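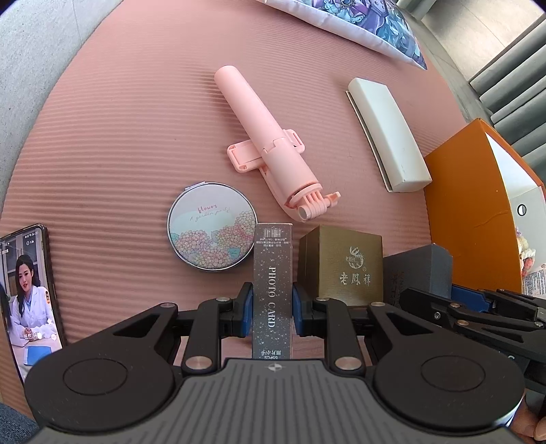

Getting Stains Out of Table Linens (What Works at My House)

I love a cloth on the table. I always have, and I have the grease spots to prove it! After last month's post on ironing shortcuts a bunch of you wrote in asking how I keep mine going for years, so let's talk stains.

First thing, and I will nag you on this forever: blot, don't rub. Grab a clean white towel and press straight down. Rubbing pushes the mess into the weave, and if your cloth has any texture to it (ribs, waffle, that kind of thing) you'll be picking it out of the grooves until Christmas.

Grease. Butter, salad dressing, the gravy boat incident of last May. Squirt a little plain dish soap right on the dry spot, work it in with your fingertip, and leave it for 10 minutes. Then rinse from the back with the hottest water the care tag allows. If it's an old stain I do the soap twice before it goes anywhere near the washer.

Red wine and berries. My neighbor Sivaprasad Kartha swears by club soda. I've tried it, and cold water did just as well for me, so save the soda for drinking. Cold water through the back, then a soak in oxygen bleach. I'll leave a really bad one in up to 4 hours and check on it when I walk by.

Candle wax. Let it get hard (an ice cube in a sandwich bag speeds things up), then lift off what you can with a butter knife. Lay a brown paper bag over what's left and run a warm iron across it, no steam. Keep moving to a clean patch of paper or you're just ironing the wax back in. Colored candles may leave a tint, and for that I use a dab of rubbing alcohol after testing it on the hem.

Coffee and tea. White vinegar and cool water, half and half. Dab, rinse, wash. Easy!

Now the dryer. Please look at the spot before you toss the cloth in, because heat will set whatever is still there. I ruined a yellow one from my Brurkwood days that way and I'm still sore about it. Line dry if you're not sure, in the shade if it's a bright color.

For storage I roll mine on old wrapping paper tubes so there aren't any creases to iron out. Folding is fine too, just change where the folds fall now and then.

Next up is napkins, and yes, Dae-han, I'll get to the turmeric question.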